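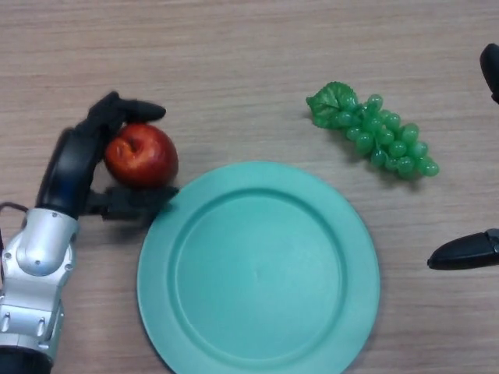
Props and Table Dressing Team > Members' board > Fruit and plates

Thread: Teal plate or white for the breakfast table?
Started 2019-03-22

darcy_z
We need to settle the plate for the breakfast table. I've had the teal one out on the light wood top with the red apple and the green grapes. I think it works. The wood is pale and the teal stands away from it, and the red does the rest. Budget is 400 for the whole table, so I don't want to buy another set.

s_odera
Don't like it. Teal and bright green together look like a child's tea set. White china would suit the play better, and the hall has plenty.

subira.ok
White china gets broken. We lost 7 pieces in February. The plate is plastic and it has a wide flat rim, so it reads well from the back rows. Keep it.

s_odera
It also looks like plastic from the back rows.

arsenzh
Are the grapes staying? The leaf on the end gives them away more than the plate does. I could snip it off.

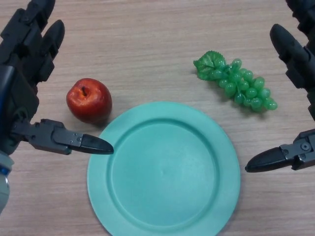
Re: Where the fruit goes

darcy_z
Leave the leaf for now please, Arsen. I'd have the grapes at the top right, lying at a slant, and the apple top left, with the plate nearer the actor. Then the plate is free for the toast in scene 2.

tumaini_o
I'd put the apple on the plate. If it's on the bare table it can roll, and the well in the plate will hold it. Set it a bit off-centre, up and to the left, so it doesn't look placed.
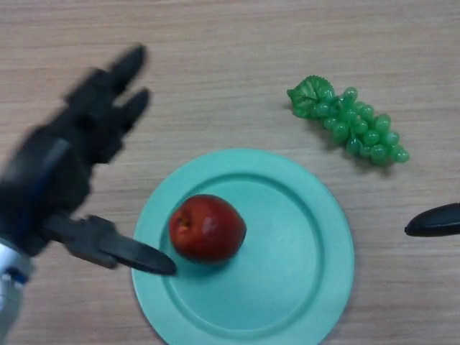 The toast can go on a side plate. Martinelli have plain ones, and I'm passing the shop anyway.

s_odera
Fine for the apple. Still no to the teal.

subira.ok
Can we see both under the lights before anyone buys anything?

darcy_z
Yes. Salim, bring a white one from the hall and I'll bring the teal.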